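How to Book a Scenic Flight Without Paying for the Brochure

Last updated: July 2026

I have bought nine sightseeing flights in small planes and regretted four of them. Most of the trouble started on the phone, before I got anywhere near an airfield.

Start with the minutes. An operator will sell you a "90-minute experience," and you should ask how much of that is spent in the air. Skonstead quoted me 90 and the plane was off the ground for 18. The rest was a safety talk, a walk to the plane and a long wait for fuel. Get the airborne time in the confirmation email. If they won't write it down, call someone else.

Next, work out the real price. The one on the website usually leaves out the fuel surcharge and the landing fee. My last booking with Vultov came to $258 once everything was added, and I only got that number by asking for "the total on my card" twice. Don't accept "it depends on the day." 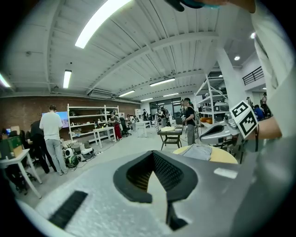

Then ask where you'll sit. Plenty of small planes have a wing strut or the wing itself right where you want to look. In a low-wing plane, the seat over the wing gives you a fine view of the wing. Ask for the seat by position, front right or rear left, and ask which side faces the coast on the way out.

Weather is where I trust them least. Read the cancellation terms yourself. "Reschedule" and "refund" are different words, and a voucher is no use if you live three states away. Zuzana Bartoš, who flew with Brikach the same week I did, got her money back in two days by quoting their own terms at them. I took the voucher. It expired.

Book the first slot of the morning if you can get up for it. The air is often smoother, and a delay at 8 a.m. still leaves them the day to fit you in.

Skip the video package.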